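Toy library asks families to sort bricks before returning them

January 11, 2024

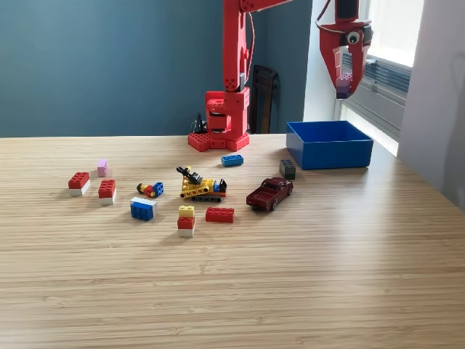 Leanne Tapley would like the bricks to come back in the same box they went out in. She has been saying so since July, when the Gallardo Street Toy Library began lending building sets by the box, and from this month it is written into the borrowing rules.

Under the change, families returning bricks and small vehicles are asked to tip them out on a table at home, pick out anything that belongs to another set, and put the rest back before coming in. Boxes that arrive mixed will still be accepted, but they will go to the bottom of the sorting pile and may be off the shelf for up to two weeks.

The library lent 2,164 items last year, and building sets made up around 700 of those loans. They are the most borrowed things in the collection, ahead of puzzles and dress-ups, and they take the longest to check in.

"A puzzle you can count," Tapley said. "With bricks you get somebody's own ones from home, a wheel off something else, a hair tie. Last month we had a very nice little truck that isn't ours. It's still at the desk if anyone is missing it."

Each set now has a card inside the lid listing what should be there by colour and type. Vehicles are listed separately. A missing brick or two will not be charged for, though the library asks that lost wheels and axles be reported, as these are hard to replace second-hand.

Roy Rudd, whose grandchildren borrow a box most fortnights, said he had no objection to the new rule but thought the cards could be printed larger. He also asked whether the deeper boxes might be swapped for shallow ones, so that children can see what they are after without emptying the lot on the floor. Tapley said some of the sets had already been moved to shallow boxes and the others would follow as money allowed.

A sorting morning will be held in the side room during the school holidays, from 10 am to noon. Children are welcome and there will be loose bricks set out on the tables for them to build with while the adults go through the backlog. Morning tea is provided -- bring your own cup.

The library is also looking for donations of plain bricks in any colour, small cars, and flat base plates. They should be washed and dried beforehand. Sets with electrical parts cannot be taken.

Borrowing limits stay the same, at two boxes per family. Members with overdue sets can return them through the side door during opening hours without a fine until the end of the month.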